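Home | Routes | Handbook | Downloads | Contact

Flusunton Overland Handbook
Section 4: Setting up the vehicle for the Skomilbridge to Burness route

This section covers the vehicle checks, loading and first-day settings for the long route. It applies to the Heydari camper conversion only. For the short coastal loop, see Section 3. Revised May 30, 2018.

4.1 Before leaving Skomilbridge

1. Park on level ground and apply the handbrake. Leave the engine off until step 6.
2. Check engine oil, coolant and screen wash. Top up as needed from the containers in the rear locker.
3. Check the pressure of all four road tyres and the spare. Use the values on the door pillar for a full load, including when travelling with two people.
4. Fill the fresh water tank until water shows at the overflow. The tank holds 70 litres.
5. Open the gas locker and turn the cylinder valve fully clockwise. The valve stays closed whenever the vehicle is moving.
6. Start the engine and confirm that the split-charge light on the dashboard comes on. If it stays off after two minutes, do not depart. Contact the depot.

CAUTION: Do not fill the fresh water tank from a river or a roadside trough. The filter removes grit only. It does not make water safe to drink.

Note: The full route is 1210 km. The first 884 km are on sealed road. The remainder is gravel, with two fords.

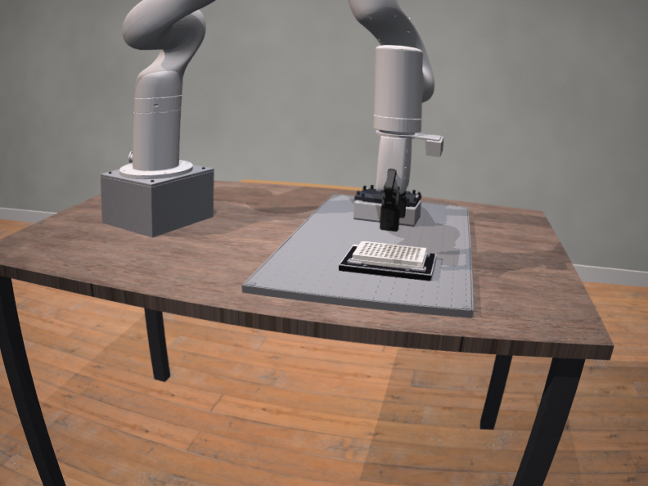
On the last route the depot was told by one hirer that step 4 should come after loading, as the overflow is hard to see once the bikes are on the rack. The order has been kept, but if a rack is fitted, fill the tank before hanging anything on it and look for the overflow from the nearside.

4.2 Loading

1. Place the heaviest items on the floor between the axles. Food boxes and water cans go here.
2. Stow clothing and bedding in the overhead lockers. Do not exceed the weight printed inside each locker door.
3. Strap the folding table behind the driver's seat with both buckles facing the aisle.
4. Fit the roof tent cover and fasten it front to back. Tuck the loose strap ends under the cover.
5. Walk round the vehicle and close every outside hatch. Pull each handle once to test the catch.

Note: The roof load limit is 70 kg, including the tent and its ladder.

CAUTION: Fuel cans must not be carried inside the living area, even when empty.

4.3 Fuel planning

The longest gap between fuel stations is 154 km, between the end of the sealed road and the ranger post. Stations on this part of the route may close early or be out of diesel.

1. Fill the main tank at the last town on the sealed road, whatever the gauge reads.
2. Fill the spare can at the same stop and fix it in the rear bracket.
3. Write the odometer reading on the route card.
4. Reset trip meter B to zero. Leave trip meter A running for the whole route.

Note: Fuel use on gravel is higher than on sealed road. Do not use the range figure on the dashboard display for planning. It is worked out from recent driving and is slow to change.
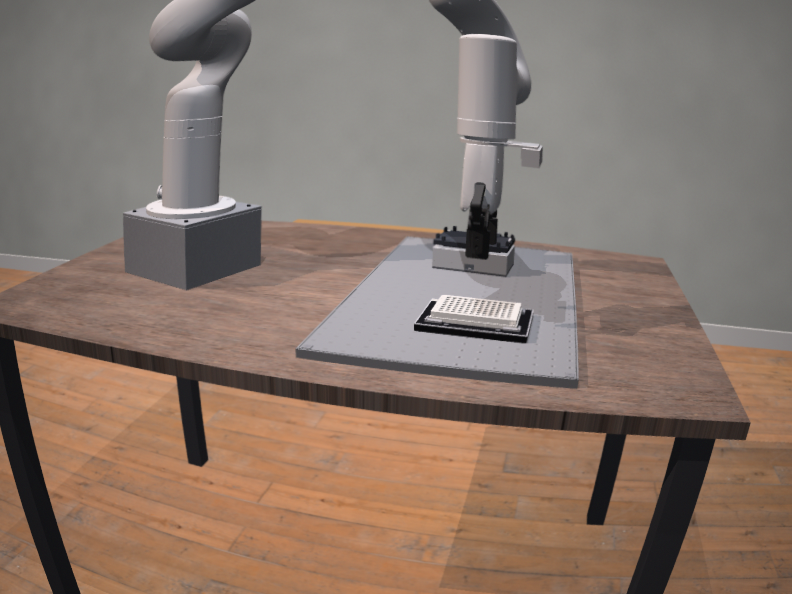
Fig. 4-2. Robot arm on table, simulated view.

4.4 First night stop

1. Arrive in daylight. The turning into the campsite is unlit and the sign faces traffic coming from Burness.
2. Choose a pitch with the side door facing away from the wind.
3. Level the vehicle with the yellow ramps under the lower wheels. Chock the opposite wheels before getting out the ladder.
4. Open at least one roof vent, then open the gas valve and light the hob. Keep the vent open while cooking.
5. Switch the fridge from 12 V to gas. The indicator turns green when the burner has lit. If it flashes red, switch off, wait five minutes and try once more.
6. Close the gas valve before sleeping if the fridge is not in use.

CAUTION: Do not run the cabin heater with the roof tent cover fitted. The exhaust outlet is beneath the rear edge of the cover.

4.5 Fords

Both fords have a depth post on the upstream side. Cross only if the water is below the white band. In May the level can rise during the afternoon as snow melts higher up, so plan to cross in the morning. Use first gear, keep a steady speed and do not change gear in the water. After crossing, press the brake pedal lightly several times at low speed to dry the brakes.

If the water is at or above the band, return to the ranger post. Waiting time at a ford does not count as a late return, provided the ranger has stamped the route card.

For recovery and towing points, go to Section 5.

Shares: 12 | Comments: 3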